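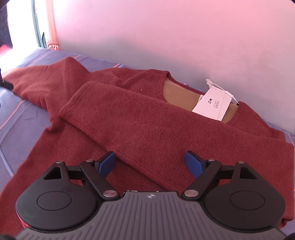 Clollmont, 2026-05-19. The Clollmont Clothing Exchange is asking residents to hold back before buying another closet organizer. Over the past year the group checked in 2,860 donated garments, and 55 of them still had a store tag on. One was a rust-red knit sweater with the white paper tag still hanging at its collar and one sleeve folded across the chest. A better drawer divider would not have helped whoever bought it.

The Exchange has tested folding boards, vacuum bags and the much-praised Stisier shelf system over the past year. Its findings are modest. The boards made tidy stacks for a week or two. The bags saved space and left knitwear badly creased. The shelves looked good and filled up by January.

"Every spring we get told that folding will change our lives," said Nikau Gilchrist, who runs the sorting room on Economou Street. "I've folded sweaters for years. You still own the same number of sweaters when you're done."

The group's own advice is plain and, it admits, not very exciting. Lay each sweater flat on the bed. Look at the collar and cuffs. If the tag is still on, decide that day whether to wear it, return it or pass it on. Fold sleeves in across the front, then fold the body up from the hem. Don't hang heavy knits.

The Exchange makes no promise that this will keep a closet neat. Of 27 households that tried it over the winter, over half had gone back to their old piles by the time the group called.

Tagged and untagged knitwear can be dropped off at the Economou Street sorting room during opening hours. Hangers and storage bags are not accepted.

Press contact: Nikau Gilchrist, Clollmont Clothing Exchange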